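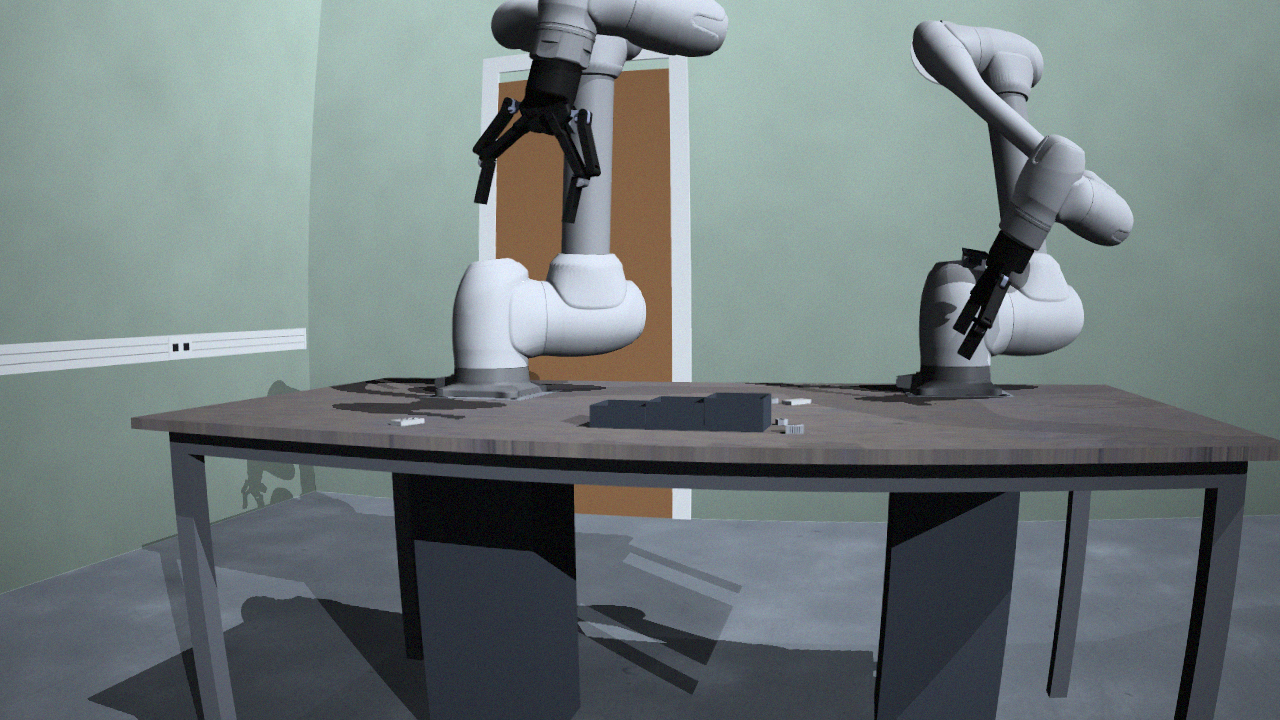 Who may bid for the Dilledon exploration blocks, and by when?
Any company holding a current pre-bid certificate from the licensing office may bid, on its own or with partners, and papers must be in by the end of September.

Minutes of the Watcombe Offshore Liaison Group, afternoon session

Saqib Rana took the chair at 2 and thanked everyone warmly for coming, particularly those who had come over on the early ferry and had a choppy time of it. The minutes of the last meeting were agreed after a small correction to the spelling of Clurnlow on the second page.

Licensing round. Saqib went through the terms for the Dilledon blocks at some length, as several members had asked him to take it slowly this time. There are five blocks on offer, all in the shallower water south of the old survey line. A lead operator must hold at least 60 per cent of any joint bid, and each partner no less than 20 per cent. It was asked whether a partner could join after the papers were in. Saqib thought not, but kindly offered to get that in writing before the next meeting.

Mirani. The group heard that Mirani has been through its certificate checks and hopes to lead a bid on two of the blocks, with Clurnlow as its partner. There was a good deal of friendly discussion about what this might mean for the supply base at Watcombe, and whether the east quay could take the heavier boats without further dredging. The harbour office is to be asked for its latest depth figures.

Fishing grounds. Members from the inshore boats spoke at length, and very fairly, about survey work during the crab season. They would like a month's notice of any seismic lines being shot, and one telephone number to ring instead of several. The chair promised to put both points to the licensing office.

Actions. Saqib Rana to write about late partners, the notice period and the telephone number. The secretary to contact the harbour office.

Any other business. Thanks were given for the cakes. The meeting closed at 5.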